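Progress report to the Hellstead Screen Fund
Project: Murel (drama series, six half-hour episodes)
Producer: Tesness Pictures
12 January 2026

Development is on schedule apart from casting, which is three weeks behind. The first four scripts are at second draft. Episode five is at first draft and episode six is a scene outline. The writers' room closed in September and the remaining work is being done from home.

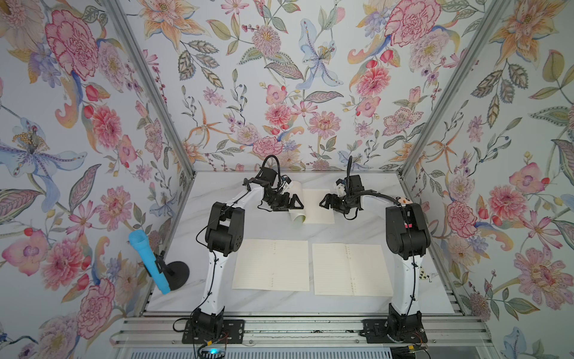 Casting for the lead opened to performers without an agent as well as those on agency books. We received 240 self-tapes and asked 46 people to read in person. Two actors are now being considered for the role. Both have television credits, one mostly in comedy. Our first choice had to withdraw when her theatre contract was extended, and this accounts for the delay.

The supporting roles of the sister and the ferry operator have been offered and accepted, subject to dates. Contracts are with the lawyers.

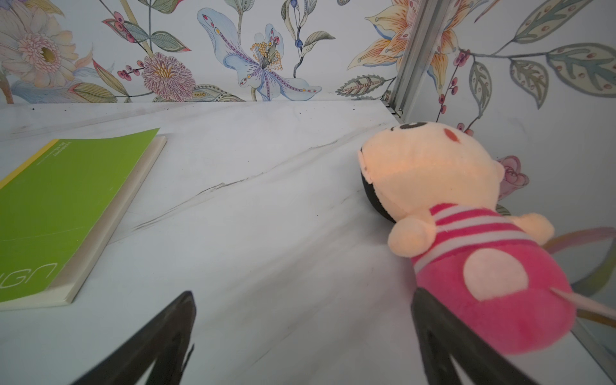
Budget: the travel line for the regional auditions was overspent by $2000. We have covered this from the script printing and meeting room lines and are not asking for more money. All other lines are within the approved amounts.

Rotich Distribution has read the first two scripts and wants to see the lead confirmed before it renews its letter of interest. The current letter has 30 days left to run.

Next period:
Confirm lead
Table read of episodes one to four
Second draft of episode five
Revised finance plan to the Fund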